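Skorisus Owners & Integrators > Faults and Safety
Thread: Two-arm dispense cell, right hand didn't let go on stop

benchrat_56
We've had a Skorisus two-arm unit on the Uvunik dispenser job since May. The task is dull: left hand fetches the glass, right hand holds it under the spout, set it down, repeat. Yesterday at 60 cycles somebody hit the stop and the right hand kept its squeeze on the glass. Arms froze fine. Fingers didn't. The sales guy told us the hand goes limp on any stop. Log shows error 1192 and then nothing useful.

Head camera still from the fetch step, for the layout:
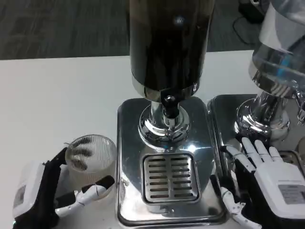 Left hand on the glass, right hand parked by the second machine.

Support says "expected behavior." Is it?

torquewrench
Yes, it's expected. Holding on stop is the safe choice. You want it dropping glass every time someone leans on the button?

benchrat_56
I want it to do what the quote said it would do. And if the thing in the hand is somebody's finger I'd like it to drop that, please.

hexkey_molly
Both of you are half right. There are two stops. The red button cuts arm power. The pendant stop is only a software hold. The grip setting on loss of signal is separate from both, and ours shipped set to "retain." Which one did your person press?

benchrat_56
Pendant. I've found the setting now, page 19 of the hand manual, not in the safety section at all. So a safety behavior is filed under "Finger tuning." Great.

torquewrench
Then it isn't a fault. It's a setting.

gritty_pete
A setting the buyer can't find is a fault in my book. I've heard "it's a setting" from Genell, from Lynch, and from every other arm vendor I've dealt with. Funny how the default is always the one that looks good in the demo.

Also, why is a ribbed glass going in there at all? Use a steel cup until you trust it.

benchrat_56
Customer wants glass. I argued. This one's from the dispense step, same setup:

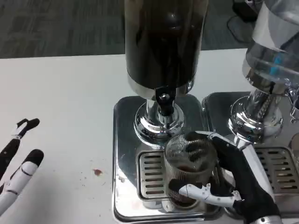 Dispense step, right hand on the glass under the spout. Specks on the table to the left of the plate.

gritty_pete
What's the mess on the table? If it's spilling, I'd want to know whether the glass is moving in the grip. A slip makes the controller squeeze harder. That could be your 1192.

benchrat_56
Can't tell you from a still. I'll go through the grip force log before I blame that.

torquewrench
Pete is guessing. 1192 on our unit was a comms dropout, bad connector at the wrist. Nothing to do with slip. Reseat it and move on.

hexkey_molly
"Reseat it and move on" is how you get the same post again next month. If comms dropped while the hand was set to retain, the hand did what it was told with stale data. I'd want to know the force it was holding at. Cillian Ó Néill posted a force test for these hands a while back, search the archive. He got a lot more squeeze than the data sheet lists. I never managed to match his number, so take it with some salt.

benchrat_56
Found it. He used a different fingertip, so I don't know how much it tells me.

Where I am now: wrist connector reseated, setting changed to "release," glass swapped for a steel cup whatever the customer thinks. Nobody within reach while it runs. I've asked support in writing what 1192 means. They sent me a link to the product page.

torquewrench
Release will dump the cup every time the wifi hiccups. You'll be back.

benchrat_56
It's a wired network. And I'll take a dumped cup.

hexkey_molly
Test release with the red button too, arms up and arms down. Ours only let go on one of the two and I still have a ticket open for it.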